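Small Portions, Shared Tables: A Conversation on the Snack Service at Kordestani Hall

The snack service at Kordestani Hall began as an informal arrangement between two floors of the residence and is now part of the regular student meal provision. Over the fall term it issued 2,613 portions. The Office of Residential Life spoke with the service's supervisor about how bags are opened, divided and set out, and about the furniture and trays that the work depends on.

The supervisor, who has been with the residence since before its last renovation, described the early months as a period of trial. "We put out whole bags, and whoever arrived first had a very good evening," the supervisor said. "By nine o'clock there would be three open bags on the counter, all of them going stale, and a line of people asking whether there was anything left."

The change to divided trays came the following year. A bag is now emptied into a tray at the start of the evening, and residents help themselves from one compartment at a time. The compartments are shallow by design. Deep boxes had been used briefly, the supervisor said, and were returned to the storeroom after the crumbs at the bottom proved difficult to clean out.

"People assume that the tray is for appearance," the supervisor said. "It is for portioning. If I can see across all of the compartments at once, I know whether to open another bag or leave it closed. I could never judge that with a bowl."

Pouring takes more attention than most new staff expect. A flexible bag holds its shape poorly once it has been opened, and the contents tend to move all at once. The service's written procedure asks that the bag be tipped low over the tray, starting with the compartment at one end, and that it be brought upright again before moving on to the next. The supervisor added one point that is not in the procedure, which is to give the bag a light shake before opening -- small pieces settle, and the last compartment otherwise receives most of them.

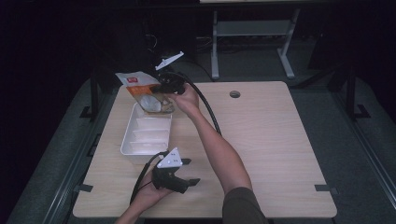
One resident wrote to the office last term to say that the compartments were too small for anyone coming in from evening practice, and asked that at least one larger dish be kept at the end of the counter. The supervisor had seen the letter and considered the point reasonable. A second tray is now put out on practice evenings. The larger dish was considered and set aside.

"I would prefer to refill a small compartment twice than to throw away half of a large one," the supervisor said.

On the question of waste, the service keeps a simple record. Whatever remains at closing is noted by compartment, and the ends of the tray are consistently the fullest. Staff have begun putting slightly less in those positions. The supervisor was cautious about drawing conclusions from one term of notes and said that the record would be kept through the spring.

Allergen practice was discussed at some length. Each tray is used for a single product during an evening, and two products never share a tray even where the partitions would keep them apart. The empty bag is held until closing so that any resident may read the ingredients. The service has 17 trays in circulation, and they are washed and dried fully before they are stacked. "A damp tray ruins a bag in an hour," the supervisor said. "If there is any doubt about it, take another tray."

The conversation then turned to the tables. The residence purchased its present preparation tables through Callent, after a review of furniture in 19 common kitchens. The supervisor had asked for a light surface, on the grounds that crumbs and seasoning would be easier to find on it, and for rounded corners, having spent several years walking into square ones.

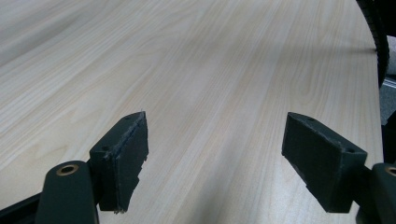
GINDOTBRIDGE, January -- The second part of this interview took place after the winter recess, when the preparation room had reopened and the first orders of the term had been received.

Asked whether the tables had met expectations, the supervisor said that they had, with reservations. The wood-grain finish is considered pleasant by most of the staff. Fine crumbs, however, can be hard to see against a patterned grain, particularly in the evening, and the wiping procedure was rewritten accordingly. Staff now wipe along the full length of the table, turn the cloth, and wipe once more across it.

"I asked for light and I received light," the supervisor said. "I did not think to ask for plain. A plain top would show everything, and then somebody would tell me that it looked like a clinic."

The supervisor also spoke about the question of height. The tables suit a person who stands to pour. Those who prefer to sit find that they are reaching upward to tip the bag, and more of the contents end up beside the tray. Two taller stools have been requested under the Fostine equipment fund, and a decision is expected before the end of the term.

Residents have asked whether the service might extend to the morning. The supervisor estimates that this would require around 1000 additional portions a term, together with a second person for washing. No commitment has been made. For the present, trays will continue to be filled in the late afternoon and set out at 7 p.m., and residents are asked to return any tray carried upstairs before the kitchen closes.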